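14 août 2025 — cahier d'atelier, essai du kit de préhension Pollier

Bon, deuxième journée avec le kit en prêt, et je commence à me faire une idée. Le montage sur notre bras m'a pris la matinée d'hier (la bride d'adaptation est bien fichue, la notice beaucoup moins : le schéma de câblage renvoie à une page 30 qui n'existe pas dans la version française !). Victor a fini par retrouver la version anglaise sur la clé USB, et là tout s'est éclairé.

Ce matin j'ai réglé l'effort de serrage. Le logiciel propose une échelle de 0 à 100 sans dire à quoi ça correspond, donc j'y vais au doigt mouillé. À 100 c'est beaucoup trop pour du film plastique, ça marque. Je suis redescendu par paliers et je me suis arrêté à 30 pour les rouleaux de sacs, à revoir quand on passera aux boîtes de Lukumay.
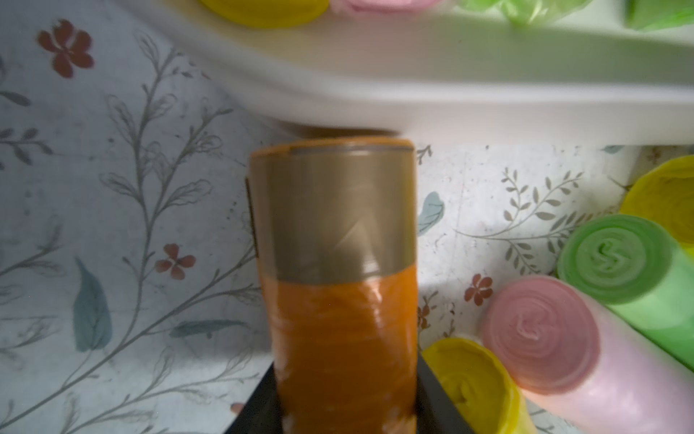
Pour la prise debout, je préfère attraper le rouleau par le bas, même si Verna soutient qu'il faudrait viser le milieu. On a discuté un moment là-dessus — elle pense au basculement pendant le transfert, moi je pense à la dépose, où j'aime bien avoir les doigts près du support. On fera les deux séries et on comparera, ça évitera d'y passer l'après-midi.

La caméra de poignet, par contre, j'adore. L'image arrive sans réglage et on voit bien les deux doigts, ce qui aide énormément pour reprendre une approche ratée. Petit bémol : dès que le bras bouge un peu vite, c'est flou. J'ai écrit au support de Pollier pour savoir si on peut toucher au temps de pose, pas de réponse pour l'instant.

Côté prix, l'offre de Grevent comprend le kit, 2 jeux de doigts et 4 heures d'assistance à distance. Il manque le tarif des doigts de rechange, et je ne signe rien sans l'avoir ! Monatach avait fait pareil l'an dernier et on s'était retrouvés avec une facture salée.

À faire demain : série prise basse, série prise milieu, noter les couples dans le tableau partagé (Victor, tu me remets les droits d'écriture, s'il te plaît ?). Et rappeler Grevent pour la durée du prêt, j'aimerais garder le kit jusqu'en octobre.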